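Three hours of other people's games at the Wernside open day

I'd been promising myself a trip to the Wernside open day for ages, and this April I finally got on the train and went. Wernside is a shared building for small game studios in Kaltcombe, up a hill that my knees did not enjoy, and once a year they let the public in to try whatever's being made. You get a wristband, a paper map and a locker key (mine was 196, at the far end of the longest hallway I've ever walked down), and then you're on your own.

I got there a little after ten and the line for Talpur was already out the door of its room. Talpur is the one everybody had been talking about on the forums, a climbing game for VR where you're going up the inside of a flooded tower and the water follows you. I waited with a very nice dad and his two bored kids, and when my turn came I got exactly one level. It was great! You pull yourself up with your hands, no buttons for walking at all, and when you let go on purpose your stomach really does drop. I squeaked. The woman running the demo, Zainab Onuoha, wrote most of the climbing code and had clearly heard a lot of squeaking that morning.

I asked her about motion sickness, because I'm the person who gets queasy in the back of a taxi. She told me the early builds let you swing on ropes and they cut it way back after too many testers had to go lie down. There's still one rope in the second level. I didn't get that far, so I can't tell you how bad it is.

Upstairs was calmer. Garba Akpan was showing Starkolex, a puzzle game where you sort falling crystals by the sound they make, and he had good headphones out, thank goodness, because the room next door was a racing game with the volume all the way up. I played for way too long. There was a high score board by the door and I came in with 534, which I was pretty proud of until I saw what the twelve-year-old after me got.

By then I needed lunch and a sit-down, and I ended up sharing a bench with some people I half knew from the forums. We got into whether Talpur should be longer. The plan is five levels at launch, and I said that sounded thin for a full-price game.
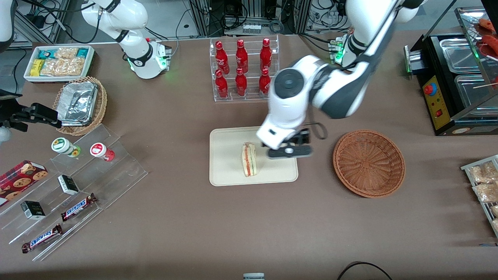

Malachy Horgan didn't agree with me at all. He'd sooner have five levels he wants to replay than a big pile he quits halfway through, and he said most of his headset games get played in twenty-minute bits anyway, so a short one he finishes is a treat. Hauwa Uzor wanted a time trial mode and would pay extra for it. I've come around a little since, though I still think they should knock the price down.

After lunch I went to the talk in the big room on the ground floor. Ebere Abubakar did forty minutes on making menus you can read inside a headset, and I know how that sounds, but I took 3 pages of notes. She showed old versions of the same pause screen, one after another, and the first one was so tiny and so far away that the whole room groaned. Her rule is to test every menu on someone who has taken their glasses off. The Q&A ran over and they had to shoo us out for the next speaker.

A few practical things if you're going next year. Get there before the doors open if you want to try anything in VR, and do those first. Wear something light, the demo rooms get warm. The elevator is slow and small, so leave extra time if you can't do stairs, and the signs for the second floor point you the wrong way at the top (turn left, whatever the arrow says). There's a table by the exit with pins and stickers, and I bought a Starkolex pin that's already on my bag.

I missed the racing game completely, and the pixel art workshop was full by the time I found the sign-up sheet. The last train I could sensibly catch was at ten past six and I made it with my wristband still on.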